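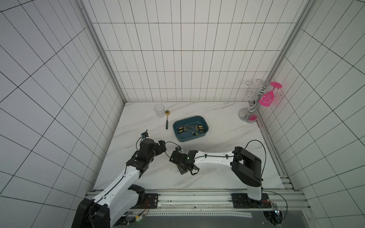
Terkham《Nellera》黑胶唱片 双碟装 180克 现货

大家好,又是我,店里负责写唱片介绍的那个话痨。这张《Nellera》我在家听了整整一个冬天,终于轮到它上架了,所以这一页会写得比较长,赶时间的朋友直接拉到最下面看规格就行!

先说乐队。Terkham 是个四人组合,主唱兼键盘是 Jerome Padilla,另外三位分别管吉他、贝斯和鼓。他们的路子我一直讲不清楚,放在灵魂乐那一栏吧,吉他又太吵,放在摇滚那一栏吧,贝斯又明显是跟着放克长大的。我们店里最后把它塞进了“灵魂/放克”的架子,我个人投的是反对票,不过少数服从多数。

《Nellera》是他们的第二张专辑,首张《Uvero》出来的时候我还没入行,是后来在二手箱子里翻到的,封套角都磨圆了,买回来一听,当晚就把 B 面第一首放了三遍。《Uvero》比较生,鼓的声音像在隔壁屋里敲,有人就喜欢那个味道。到了《Nellera》,录音条件好了很多,低频收得很紧,Padilla 的嗓子也放到了前面,换气都听得清清楚楚。我更爱第二张,但是我能理解只认第一张的人(你们每次来店里都要跟我吵,我记得)。

全碟12首歌,分在两张唱片的四个面上,每面三首。为什么要做双碟?因为单碟塞得下,但是塞得很挤,内圈的高频会发毛。早年那版单碟我也有,最后一首副歌里的铜管糊成一团,听着挺可惜的。这次重新刻版,每面时间短了,沟槽也宽了,同一段铜管出来,小号和长号是分得开的。我拿两版来回换着听了一个下午,邻居应该已经会唱了。

挑几首说说。

A1〈Chaturvedi〉,开场曲,也是当年的主打单曲。前奏就是贝斯自己走四小节,然后鼓一下子进来,特别提气。歌名是个姓氏,歌词里唱的是一位教钢琴的老师,唱到学生逃课那段很好笑,可是最后一段又有点让人鼻酸。

A3 是器乐曲,没有人声,中间有一大段风琴。第一次听觉得长,现在觉得短。

B2 是全碟最慢的一首,Padilla 几乎是在说话。鼓手全程用鼓刷,音量请稍微开大一点,这首值得。

C1 我要多说一句:如果你的唱头偏亮,这首开头的踩镲可能会有点刺。我自己把针压往推荐范围的上限调了一点点,就舒服多了。各家的设备不一样,请以你唱头的说明书为准,别听我的乱调。

D3 收尾,大合唱,据内页写是在一个下午一遍录成的,后面能听见有人笑场,他们没剪掉。我太喜欢这个决定了。

再说压片和包装。双碟都是180克黑色胶,我拆的那一套很平,中心孔也正,第二张的边缘有一点点溢料的毛边,不影响播放。底噪方面,A 面刚开头有两三声轻微的爆豆,洗过一次就没有了。所以还是老建议,新碟也请先洗再听,厂里带出来的脱模剂和纸屑真的不少。

封套是对开式,纸很厚,外面是哑光的,指纹会比较明显,手汗多的朋友建议配一个外套。里面附一张折页,正面是全部歌词,背面是 Padilla 写的一篇短文,讲他们怎么从首张专辑的低谷里走出来。原文是英文,我们没有附中文翻译。内袋是带衬里的防静电款,不用另外换,这点给好评!

这一版是编号发行,总共1,662套,编号用烫金印在封底右下角。我们不接受指定编号,因为箱子是随机到的,谁先下单就发谁,求求大家不要再私信问能不能留吉利数字了,我真的会不好意思拒绝。

常被问到的几件事,顺手写在一起:

附不附下载码?附,印在折页里的一张小卡上,有效期到6月底,收到以后请尽早兑换。

和早年单碟版的曲目一样吗?歌是一样的,顺序也一样,只是翻面的位置变了。没有加曲。

有没有彩胶?没有,只有黑胶。我也想要透明的,厂牌没做。

可不可以和《Uvero》一起买?《Uvero》目前缺货,到货会在首页更新。想要的话可以在商品页点“到货提醒”,比问我快。

运输方面,每套都用加厚的唱片专用纸箱,碟片会取出来放在封套外面寄,免得路上把封套接缝顶裂。如果你希望保持原封不拆,下单时请在备注里写“不拆封”,不过这样万一裂缝了我们就没办法换,请自己斟酌。签收时麻烦当面看一眼箱角,有压痕就先拍照再拆,联系我们处理起来会快很多。

退换:碟片有跳针、严重翘曲或者漏装的,收到后5天内告诉我们,附上一小段播放的录像,我们来承担往返运费。单纯封角轻微磕碰的不在退换范围里,介意品相的朋友请到店自取,可以当面挑。

对了,店里的试听机上现在放的就是这一套,路过的可以进来坐着听完一面再决定,不买也没关系。(要听 D 面的请自己翻,谢谢!)

规格
艺人:Terkham
专辑:Nellera
格式:12英寸黑胶,双碟,33转
重量:每张180克
包装:对开封套,歌词折页,防静电内袋,下载卡
发行:编号限量
售价:75欧元,含税,不含运费
库存:有货,每人限购一套

页面更新:2月1日 星期日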